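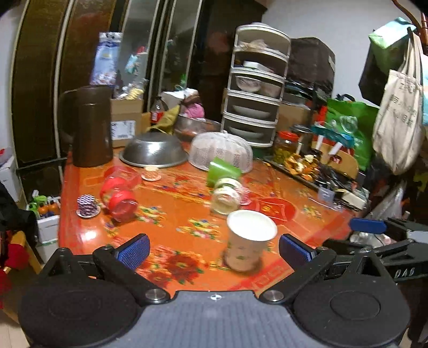
Teaching a robot to clear the table
Speaker notes, Rultholm Robotics Club, 15 August 2022

Opening (slow down here, I always rush this bit)
Welcome everyone. We're the Rultholm club, 13 students this season, and our project is called Pruveteo. We want an arm that can tidy a dinner table, and I love this project more than anything we've done so far.
Start with the paper cup. Ask the room: how hard do you squeeze a paper cup? Wait for answers. Let them mime it! Most people pinch far too hard the first time they try it with the gripper — you feel the side start to give, and you back off. That feeling is what we want the students to notice before they write a line of code.

How we work
You hold the gripper in your hand, you do the job yourself, and the camera on it records what you did. Then the model learns from the recordings. Explain the blue pads, pass the spare around (get it back before the break).
A turn is 60 minutes, then swap. Arms get tired, and tired arms make sloppy grasps.
We have 3,326 recorded grasps so far. Say the number twice, the kids are proud of it.

Why a busy table
Our first season at Zeleke was all foam blocks on a plain desk. The arm got very good at foam blocks. Then we gave it a mug and it pushed the mug along like a snowplow — do the hand motion, it gets a laugh.
So now we practice with real table stuff. A glass jar on its side with a ribbon around it, a cupcake liner, a green plastic cup, a shiny tablecloth with flowers all over it. Clear glass on a loud pattern is a tough thing for a camera to pick out, and I think that's a great problem for a high school club to have.
Mention the mesh food cover as well, if there's time. Holes everywhere, and a tiny knob on top to grab.
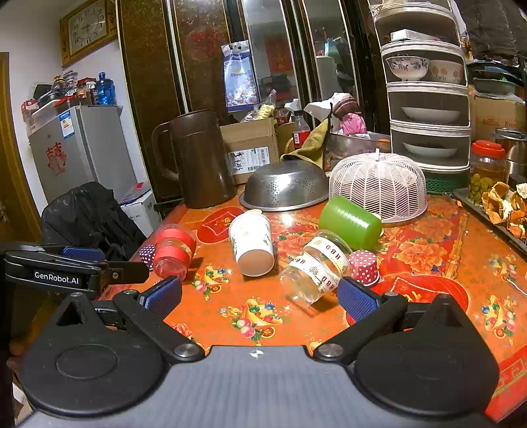
One of our second-year students asked at the last meeting whether we should throw out every grasp that slips. She said the arm might learn more if it also saw people miss and try again. We argued over it through the whole pizza break! For now we keep the misses in a separate folder and label them, and she's running the comparison on her own time.

What's next
Three tasks before the Rerno meet in December: stand a cup up, pick up a jar from its side, stack two liners.
The jar is the one I worry about. Point at the chart, lowest bar.
Parents — we need more odd kitchen things. Lids, strainers, anything you were going to give away. Box is by the door.
Questions, then let people try the gripper. Paper cups are in my backpack, front pocket.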